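**Is a jewellery box with compartments worth the money?**

*Orathai Thepsuriya, Jun 15, 2021*

Everything I own in the way of jewellery lives in one open box, and every morning I lose time picking chains off other chains. My sister swears by the Pusholm organiser, which costs 51 pounds and has two trays and a row of ring slots. To me that looks like a lot of money for a box with walls in it. Has anyone bought one and still been using it properly six months later? I'm not after a link to a shop, I've had plenty of those.

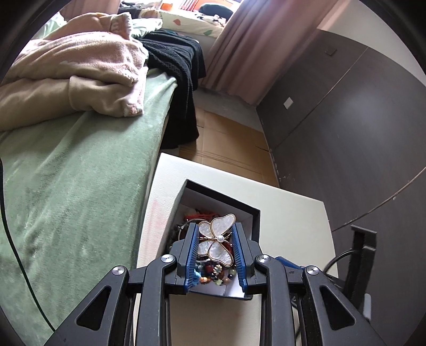 Sorting comes before buying, in my view, and I've yet to see an organiser that does the sorting. Tip the lot out and make heaps by how things misbehave. Cord and fine chain go in one heap, hard round things like bangles in another, small beads in a third. A red cord left loose will tangle with itself and anything near it, so wind it round a bit of card. Big flat pieces with thin edges, such as a butterfly with mother-of-pearl wings and a pearl in the middle, I'd wrap in a soft cloth and keep well away from the bangles. Beads can go in any old lidded tub. Try that until November with saucers and envelopes. If you're still keeping to it by then, spend the 51 pounds, though I suspect you won't want to.

One thing I don't believe is the "anti-tarnish lining" on the Wullavance boxes. I had one and my silver went dull at the same speed as before.

– Ans Verbruggen

**pirkton_242**

got the pusholm, its fine. ring slots too tight for anything chunky. bottom tray is a mess again but the top one is ok

*Orathai Thepsuriya*

Thanks both. Saucers it is for now. Ans, does the card trick work on very fine chain, or does it kink? I have one that's been in a knot for two years and I'm not convinced anything will shift it.

*Ans Verbruggen*

It can kink if you wind it tight. For fine chain I use a drinking straw – thread it through and do up the clasp. The old knot wants two pins and a flat surface, and even then I wouldn't promise you anything.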